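From the workshop: the arms on the back bench

Hello again from the back bench, where I have been spending far too many evenings (and, if I'm being truthful, a couple of lunchtimes). Plenty of you have asked how the arm project is coming along, so I promised Adjoa I'd write something for the newsletter in place of my usual moan about the bandsaw.

Short version: it moves, it grips, and we're now on to tidying up. Tools and tape into the compartment box, over and over, until I dream about it.

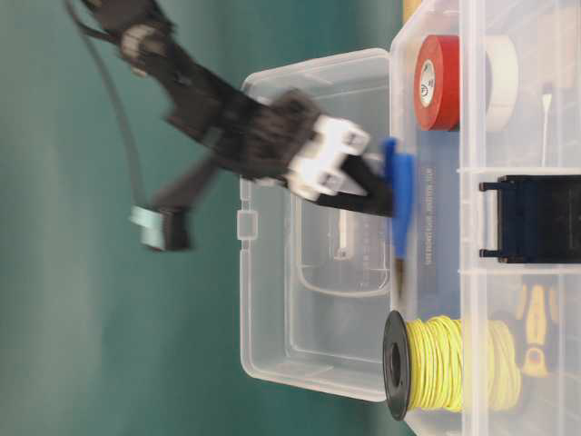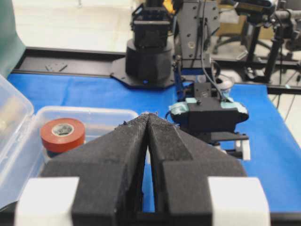

Kwadwo Abugri reckons I started at the wrong end. He'd have got the arms lifting plain wooden blocks for a month before letting them anywhere near a screwdriver, and he told me so over the kettle, twice. His view is that a long thin tool is about the worst thing you can give a beginner's gripper, as the weight is all at one end and it swings when you stop. He's also not keen on clear plastic boxes, which he says are a menace for any camera, and he'd like us to spend our money on a few cheap opaque trays.

Well, he's right about the swing! When I ran the arm at full speed the screwdriver would tilt in the fingers on nearly every stop, and I lost a whole evening to it before I thought of slowing down the last bit of the move. I've now got it easing off over the final 4 centimetres and it's so much better. I put foam on one set of fingers as well, which helps with round handles, though it does wear and I'm forever picking bits off it. If anyone has a favourite foam that stands up to being pinched all day, please leave a scrap in my tray with the name on it.

On the boxes I'm digging my heels in. The whole reason I started this was the state of our small tools drawer, and what do we keep everything in? Clear plastic boxes. There's no point teaching an arm to be tidy with trays we don't own.

For those who like the gory details, I'm using the Kullgate motor boards, which are fine once you've found the right page of the manual, and a bit of free software called Histus to record the moves and play them back. You guide the arm through the job by hand, save it, then run it again and see how far off it lands. I've got 86 saved runs so far. Lots of them are rubbish but I've kept the lot, on the grounds that the rubbish ones tell me where it drifts. The worst drift was coming from one loose grub screw in a shoulder joint, and yes, I did check the software for three nights before I checked the screw.

Spending to date is 2778 pounds across the whole project, with almost half of that on motors. The Brodar grant covered a good chunk and the rest came out of the raffle and my own pocket (don't tell them at home). I don't expect to need any more before December, apart from some cable, which I seem to get through by the mile.

What's next? I want the arm to pick a tool up from wherever it's been left, as at the moment I have to put things down in the same spot each time. Adjoa Dogbe has offered to help with the camera side and we've made a start, in the sense that we have moved the lamp and argued about it. After that, lids. Closing a hinged lid gently is a lot fiddlier than I thought and I've got no plan for it yet.

If you fancy a go, I'm usually on the back bench from seven in the evening. There's space for two at a time. Long hair tied back, sleeves up, and please learn where the stop button is before you touch anything else. Kwadwo, you're welcome too, and you can bring your blocks.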